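Skostine folding utility table, six months in

14 shares | 2 comments

I bought the Skostine folding table in July to replace a pasting table that had finally given way at the hinge. I needed something I could put up in the garage for messy jobs, carry out to the garden now and then, and use indoors when we have more people to feed than chairs to seat them. It has had a fair amount of use since then, so I can say how it has held up.

The version I have is the longer one, with a top that folds in half and a carrying handle on one side. There is a shorter one that doesn't fold, and Ffion Ellis, who lives two doors down, has that. We have swapped a couple of times. Hers is quicker to put up and feels a bit stiffer in the middle. Mine goes in the boot of a small car and hers won't.

Putting it up is easy once you have done it a few times. You lay it on its side, open the two halves, pull the legs out and slide a metal ring down over each brace. The rings were tight to begin with and I pinched my thumb on the first evening. They have loosened slightly, though I still wouldn't let a child do it. Folding it away is harder than opening it. The catch that holds the two halves together has to be lined up by eye, and if a leg isn't fully flat it won't close. The instruction sheet covers this with one small drawing.

Most of my work on it has been painting and gluing. I keep a roll of plastic sheeting in the garage and cover the top before I start, taping it underneath where the lip is. The lip is deep enough to take clamps as well, but only the small sort. My older clamps have wide jaws and they foul on the moulding.

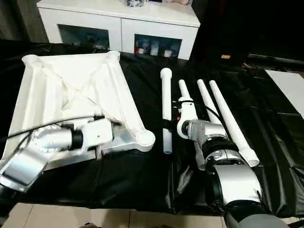 The join across the middle is the weak point. There is a narrow gap where the halves meet, and anything spilt finds its way into it. I had wood glue set in there in the autumn and spent most of a Friday picking it out with a cocktail stick. You can also feel a small step between the two sides if you run your hand across. It makes no odds for sandwiches. For anything that has to be dead level, work on one half only.

The surface itself has done better than I thought it would. Emulsion wipes off. Gloss leaves a shadow. Superglue has left two hard spots which I have given up on. It marks if you drag metal over it, and a craft knife will go straight in, so put a board down. I stood a hot casserole dish on it for a minute or so without a mat and it left a faint ring, which was my own fault.

As for strength, it takes a mitre saw and a full toolbox without any sagging that I can see. It does rock if you saw by hand across the short side. On the garage floor I have wedged one foot with a folded bit of cardboard, but that floor has never been flat. On grass the feet sink after rain. Halás make a similar table with adjustable feet, and if most of your use was going to be outdoors I would look at that one first. It costs a bit more and weighs more too.

One rubber foot came off in October and vanished. I emailed the shop and a Jarmila Pešek replied the same afternoon, and sent me a set of spares without asking for a receipt. They took four days to come. The new ones are a slightly darker grey and fit more tightly than the originals.

I would buy it again for the garage. For indoor meals I would get the one that doesn't fold, if you have somewhere to stand it. Ours lives behind the chest freezer, on its edge, with the handle facing out.

Comments (2)

Shireen Sibiya
Does the handle stick out when it's up? My old one used to catch on everybody's knees.

Ladan Asadi
Mine tucks in under the lip. It's the braces you knock your knees on, if you sit at the ends.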